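Merwood Water District – Backflow Prevention FAQ
Information for residential and small commercial customers
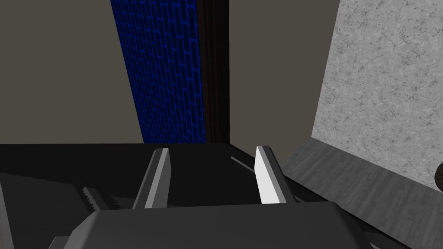
What is a cross-connection?
A cross-connection is any point where the drinking water supply can come into contact with another liquid or gas. Common cases are irrigation systems, boiler feed lines, and a garden hose left in a pool.

Does my property need a backflow assembly?
An assembly is required if you have an in-ground irrigation system, a fire sprinkler line, a private well, or a boiler with chemical treatment. The district currently tracks 3,956 assemblies. If you are not sure whether yours is listed, call with your account number.

Which type do I need?
Irrigation without chemical injection: pressure vacuum breaker or double check. Irrigation with chemical injection, or a treated boiler: reduced pressure assembly. The Fistel zone has higher static pressure, and a regulator may be required upstream.

How often is testing required?
Once a year, and again after any repair or relocation. Irrigation assemblies are due by the end of July.

Who can perform the test?
Any tester with a current state certification and a gauge calibrated within the past year. District staff do not test private assemblies.

My assembly failed. What now?
Repair and retest within three weeks. Most failures are fouled check valves and can be cleared by cleaning or a rubber kit. Send in both reports – the failed one and the passing one.

Water is dripping from the relief valve. Is this a fault?
Occasional discharge during pressure changes is normal. Continuous discharge means a check is leaking and the assembly needs service.

Is there a penalty for a missed test?
Notices go out first. After three notices, service may be shut off until a passing report is received.

Where do I send reports?
Cross-Connection Control, attention Murray Landry, 400 Prirden Road. Reports without a serial number are returned.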